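Produce restocking at Tremley: what changes for the floor team

The Tremley store will move part of its produce restocking to the Werotari two-armed unit starting in February. This item covers the scope of the work, the revised shift tasks, and the points raised at the floor team meeting on Saturday.

The unit has been working through a practice routine on the slatted crate stand, using a reduced range of produce. It transfers single items between a shopping basket and the crates, one item per grasp. The routine was chosen because it covers most of the handling problems in the department: leafy heads that deform under pressure, long items that need support at both ends, and round items that roll when released on a slanted surface.

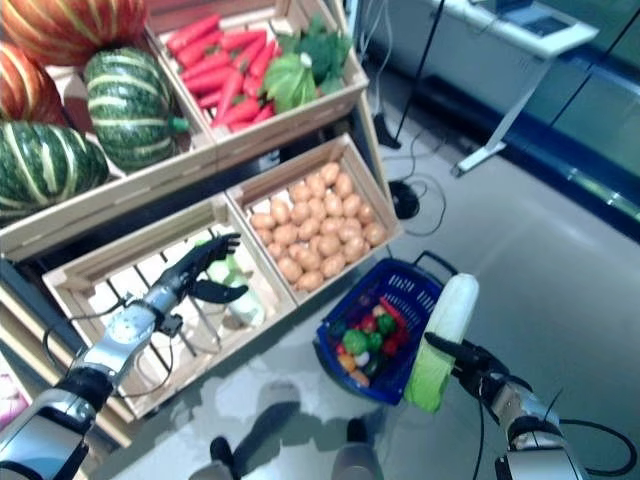

Grip force is set by produce class. Cabbage and other leafy heads use the lowest setting, squash and root vegetables the highest. An item the unit can't place in a class is left where it is and listed on the shift tablet for a person to handle. In the most recent block of 358 transfers, 17 were listed this way. Most of those were bunched greens, where the control software couldn't separate one bunch from the next.

Small loose produce is outside the scope for now. Potatoes and onions will still be tipped and leveled by hand, as they are today. Moving them one at a time would take longer than the rest of the stand combined, and the Brekel scoop attachment has not been approved for use in the store.

The main change to the work is in the early shift. At present, two people spend the first 90 minutes on crate filling, with one of them also doing the quality check. Under the new plan, one person prepares the baskets and does the check, and the second moves to the prep counter. No positions are being cut under this plan, and contracted hours stay the same. The counter start moves from 6:30 a.m. to 6:00 a.m., so anyone with a fixed arrival time should speak to their shift lead before the February schedule is posted.

The quality check stays with people. The unit does not judge ripeness, bruising or mold, and it will place a soft squash as readily as a sound one. Damaged produce has to be pulled before the basket goes to the stand. Ryszard Baran, who leads the early shift, asked that this step be written into the task sheet with its own time allowance, and it has been.

Long items took the most adjustment. With a one-handed grasp they tended to swing, and the far end struck the crate wall on release. The routine now calls for both hands, one at each end, with the item brought level before it is lowered. Two-handed transfers are slower, but bruising on marked test items dropped enough to keep the method.

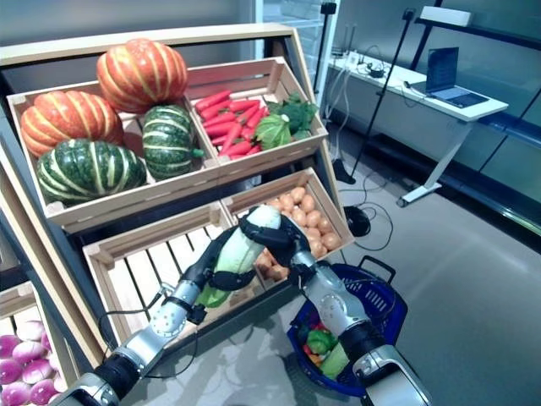
Crate order also matters more than it used to. The unit works from a stored layout, and a crate that has been swapped or pushed out of line has to be registered again from the laptop. Registration takes 78 seconds per crate. Staff who rearrange the stand during the day are asked to enter the change at the time, or leave a note for the early shift.

Several people asked about working next to the unit. The arms stop when a person comes within reach and resume only after someone presses the release on the tablet. Do not reach into a crate while a transfer is in progress, including to catch a falling item. Baskets are exchanged only when the status light is steady. The short training session covers both procedures and must be completed before anyone is assigned to a shift with the unit.

There was also a question about lifting. Full crates still have to be carried from the cold room to the stand, and the unit does nothing to reduce that. A request for a second cart has gone to Zúñiga, the equipment supplier, and a delivery date will be posted on the staff board once it is confirmed.

Training sign-up sheets are at the produce desk. Comments on the revised task sheet can be left there too, or given directly to Ryszard before the end of the early shift.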